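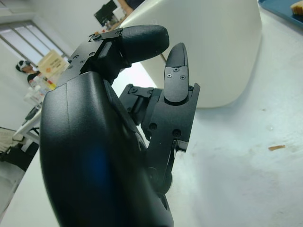
Nov 19, 2019 | Par Vaughn Ostrowski

Florkville promet encore des loyers plus doux

La mairie de Florkville annonce 224 logements « abordables » sur l'ancien site Kowalczyk. Le promoteur Tikberg avait déjà juré la même chose en juillet, pour presque 90 appartements. Sept sont habités. Quant au prix au mètre carré, il reste « à préciser ».

Ce site utilise des cookies. En poursuivant, vous acceptez leur utilisation.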